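Speaker notes: "How long should a meeting be?"
Flitari community evening, August 19, 2018

Notes for me, so I do not forget the order. The slides have few words. Speak slowly. Drink water before the part about the calendar.

Slide 1. Title

Good evening and thank you for coming. I will speak about meetings, and mostly about the length of meetings. I am not a consultant. I worked for nine years in planning offices, first at Rureo and then at Porgate, and in both places I was the person who kept the room calendar. When you keep the room calendar you see things that other people do not see. You see who books two hours and leaves after twenty minutes. You see who books the same room every week for a project that was closed in January.

(Wait here. People usually laugh a little at the closed project, and then they think of their own.)

Slide 2. Where the hour comes from

Ask the room: who has a meeting tomorrow that is exactly one hour? Let them raise hands.

Why one hour? In my opinion it is because the calendar draws a box and the box is one hour. We fill the box. At Porgate we changed the default box from 60 minutes to 45, and we did not tell people for the first month. Very few complained. Several people told me later they had more time that month and they thought it was the season.

I must say this carefully, because once in a talk a listener was angry that we did it without asking. It is a fair point. Today I would ask first.

Slide 3. The log

At Rureo I kept a log for one winter. It had 385 meetings in it. For each meeting I wrote down the booked time, the time when the last person left, and if there was a written agenda before the start. Of course I could not sit in all of them. I asked one person in each group to send me the end time. Some forgot, and I took those meetings out. So 385 is what was left after cleaning.

Of these, 93 had a written agenda. I expected more. The managers expected many more, and one of them asked me to check the number again. I checked it. It was 93.

The meetings with an agenda ended earlier than booked, in most cases. The meetings without one ended when the next group knocked on the door.

Do not go too fast over this slide. The people in the back row need time to read the chart. Say what the two axes are.

Slide 4. What I cannot say from the log

I cannot say that the agenda made the meeting short. Maybe people who write agendas are also people who like to finish. I have no way to separate these two things with my data. If a person asks, say this clearly and do not defend more than I know.

I also cannot say whether the short meetings were good meetings. A decision can be fast and bad. We had one at Rureo about the telephone system, and we lived with it for three years.

Slide 5. Three kinds of meeting

First kind: telling. One person has information and others need it. My advice is to write it down and send it. If you must meet, 14 minutes is enough. I like the number because it looks strange in a calendar, and people arrive on time for a strange number.

Second kind: deciding. Two or three options, people who can choose between them, and a paper which everybody read before. I give this 45 minutes.

Third kind: working. People sit at a table and do something together with their hands or with a document. This is the kind which I would protect. Do not make it short only because short is in fashion. If you cut a working meeting into pieces, each piece begins with finding again the place where you stopped.

Slide 6. At the table

Two pictures, one click each.
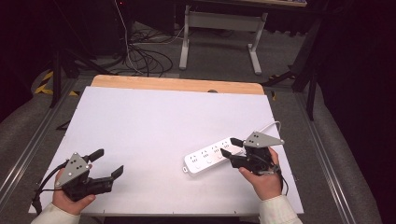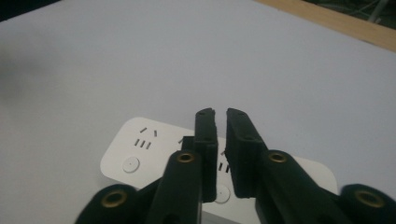

Yazzie wrote to me after the earlier version of this talk, and I want to read the message, with permission: "I agree about working meetings, but you are too kind to them. In our office everything is now called a working session, also the ones where one person types and six people watch. I would like a rule for that." I thought about it for a long time. My answer is that the rule should be about the people who watch. If a person has had nothing to do for a quarter of an hour, this person may stand up and leave, and it is not rude. The group has to agree on it at the beginning, otherwise only the brave ones leave.

Yazzie answered again that this works only when the boss leaves first. I believe this is correct. I have added it to the handout.

Slide 7. The longest one

Tell the story of the budget meeting at Porgate. Booked for 70 minutes, finished when it was dark outside. We had a good agenda. But point one was "general remarks," and we never came to point two. Since then I do not put general remarks on an agenda. If people have general remarks, they will find a place for them.

(If time is short, skip this slide. It is funny but the talk survives without it.)

Slide 8. What to try

Change the default length in your calendar. It takes one minute and you can change it back.

Write the agenda in the invitation itself. An attached file is opened by half of the people, on a good day.

Put the hardest point first, when everybody is awake.

Once in each season, delete all the repeating meetings and wait to see which ones are asked for. At Rureo two thirds came back. For the others I received not one question. The coffee meeting of the drawing office came back the same afternoon.

Slide 9. Questions

Likely questions:

Remote meetings? My log was only for meetings in rooms. I suppose that much is the same, but the knock on the door is missing, and I do not know what replaces it.

Standing meetings? We tried it. The tall people liked it. It was hard for a colleague with a bad knee, and we stopped.

What tool did I use for the log? A plain spreadsheet with one line for each meeting. I can send the empty version to anyone who leaves an address on the list by the door.

Finish on time. For this subject it would be very bad to run over. If there are still hands up, say that I stay in the hall until they close the building.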